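Bench tips: crimping, lacing and labeling small wire looms

Updated 6 April 2021

Quick dump of stuff I keep repeating in emails. No order to it. Mostly for people building one or two looms at a time on a kitchen table or garage bench, not a production floor.

Strip length first. Measure the barrel, strip to that plus a hair. If you see bare copper sticking out the back of the crimp, cut it off and go again. Don't slide heat shrink over it and hope.

Nicked strands. One nick on a seven strand wire is a lot. Dial the stripper up one gauge and pull slower. Still nicking? Blades are done.

Crimper. I use the Xenos ratchet one, the older model with the red release lever. Don't use the release lever unless the thing is truely jammed. Full cycle or throw the terminal out. Pliers are for pliers jobs.

Tug test every crimp. Firm straight pull, no wiggling. I did 248 crimps for the trailer job last August and three pulled right out, all from the same hour after lunch. Tired hands. Take breaks.

Don't tin a wire before crimping it. Solder creeps, joint gets loose over time. Had this argument enough.

Cutting to length – lay the whole run out with string first. String goes round corners the way wire does, tape measure doesn't. Add a service loop at each end, about a hand's width. Then cut the longest wire first so if you blow it, it can still be a shorter one.

Layout board. Scrap of ply, finish nails, pencil. Write the connector name next to each nail group. Mine has a layer of old pencil from so many jobs I had to sand it. Nails get caught on sleeves, so bend the tops over a little or use the ones with plastic heads. Ultus sells pegs for this but nails are fine.

Lacing vs zip ties. Waxed cord is nicer on the hands later and doesnt leave a sharp stub. Zip ties are faster. If you go with ties, cut them flush with real flush cutters, not side cutters. I've bled on enough dashboards.
Don't crank ties down. You should be able to turn the bundle inside the tie with a bit of effort. Crushed insulation shows up months later as some weird fault you can't find.

Split loom: buy one size bigger than you think. Open it with a butter knife, run the knife along with the bundle behind it. Goes quick once you get the angle.

Labels. Label both ends before you bundle anything. Both ends! Masking tape flag for now, proper printed sleeve at the end. Keep the numbers dumb and short. I once used the supplier part number, 2464 something, on every wire and could not tell any of them apart.

Slide the heat shrink on BEFORE the terminal. Everyone forgets. Keep a piece on the bench in front of you as a reminder, works for me maybe half the time.

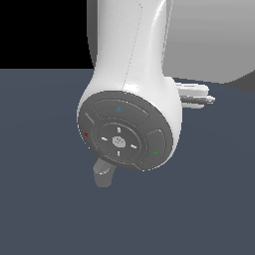 Heat shrink again. Start in the middle, work out to the ends, keep the gun moving. Adhesive lined stuff is done when you see a little bead of glue at each end. A lighter will do in a pinch but it leaves soot and you can't read the label after.

Bend radius – go easy near the connector. First tie should sit a couple inches back so the wires fan in straight and none of them is carrying the pull.

Continuity check before it goes in the car/shed/boat. Every pin to its partner, then every pin to its neighbors. Wiggle while you listen to the beeper. Boring, do it anyway.

Storage. Coil it loose, over-under, and hang it on a fat hook. Plulico does a bag of 300 reusable hook and loop straps, I'm down to nearly 200 and have no idea where the rest went. Check the truck.

Spare terminals go in the pill organizer, one size per lid. Ukport sizes are close enough to the others to mix up by eye so write it on the lid with a paint pen.

More on drain wires and shields when I get to it.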